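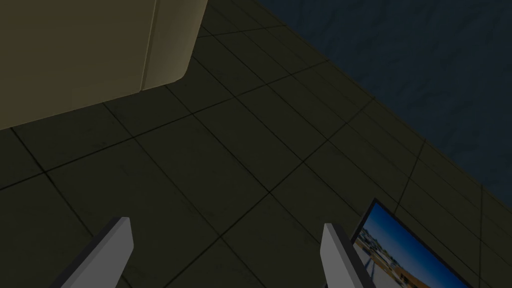
Gripper view of the tiled floor in the simulated kitchen, cabinet at top left.

Forum > Robotics > Planning and Purchasing > Household manipulation
Questions Tags Unanswered Log in

Budget split for a two-arm setup: grippers or compute first?

We run household tasks in simulation and want to buy hardware in May. The tasks are mostly appliance doors and small pickups. The Zastovik parallel gripper is quoted at $2,290 per unit, and a spare finger set is $252. The Gimlow workstation we want would use up most of what is left after two grippers. Lead time on the grippers is 6 weeks. Is it reasonable to buy one gripper now and keep the second arm in sim until the next budget?

The task I care about most is the wall-mounted oven with the drop-down door. One arm has to deal with the door while the other reaches in at rack height.

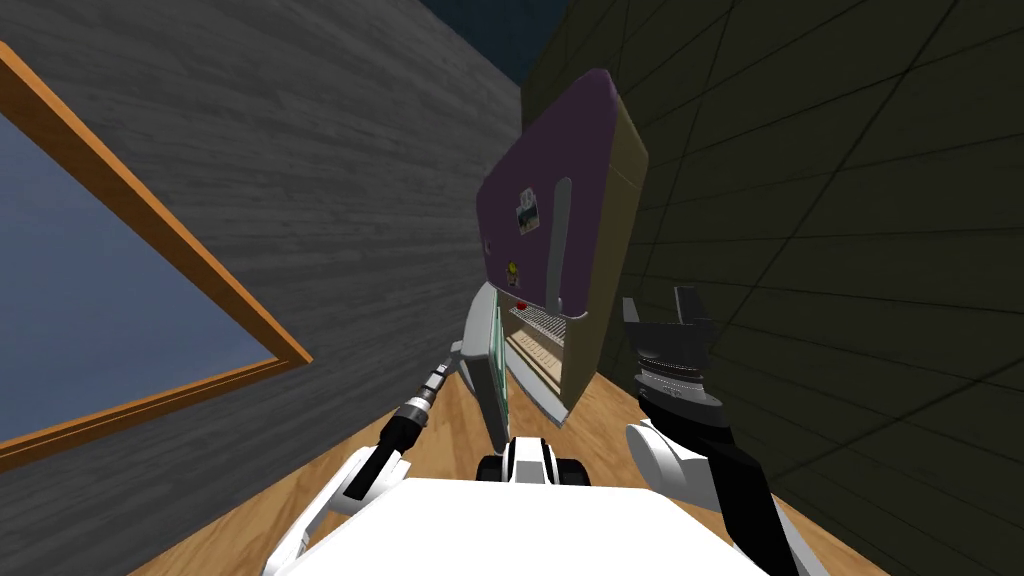 2 answers

Answer 1 – accepted, 77 votes

Buy both grippers. If the door task is the one that justifies the money, a single physical arm will not test it. Contact with the hinge and the glass is where sim and hardware disagree most, and you want both arms in that loop.

Order two finger sets with them. Fingers wear and get bent, and a separate order later means shipping twice. Rent compute for the first few months and buy the workstation once you know your training load.

Check the maximum opening against the real door handle before you sign. Ours was specified from a CAD model of the handle and we had to have wider fingers machined. Also ask whether the wrist adapter is included – Krawczyk quotes it as a separate line, and we missed that.

Comments (2)
– Does the 6 weeks include the adapter?
– Not for us. It shipped later.

Answer 2 – 6 votes

Depends on your budget. We got Lernow grippers, cheaper, no complaints so far but we only do boxes. Get a quote from them too.

Share Follow Report
3 shares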